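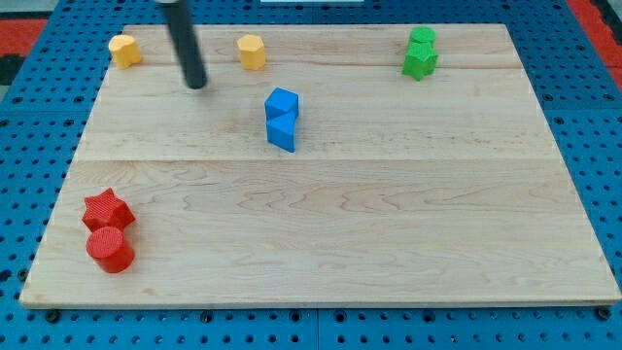

Which way should the grain run when you glue up a board from several planks?

Lengthwise, the same direction in every plank, so the whole board swells and shrinks together across its width.

## Board notes, week 3

Maple is the wood for this course. It is pale, hard and unforgiving, and it shows pencil marks until the end of time. Erase as you go.

**Seams.** A good seam is a thin straight line you have to look for. A bad one finds you. Dry-fit every joint before the glue comes out, and hold it up to the window. If light gets through, go back to the plane.

**Clamps.** Snug is enough. Students who crank until the glue runs onto their shoes get a starved joint and sticky shoes. Leave it for 30 minutes before you even think of scraping.

**Flatness.** Lay the board on the bench and press each corner. If it rocks, it has opinions, and you have sanding to do.

**For next time**

- Read the Lorkitz handout, pages 7 to 10
- Bring one glued board, planks of your choice
- Sand the near edge only; we do the faces in class

Late boards lose 3 points. Warped boards lose nothing, but you will be asked to explain them.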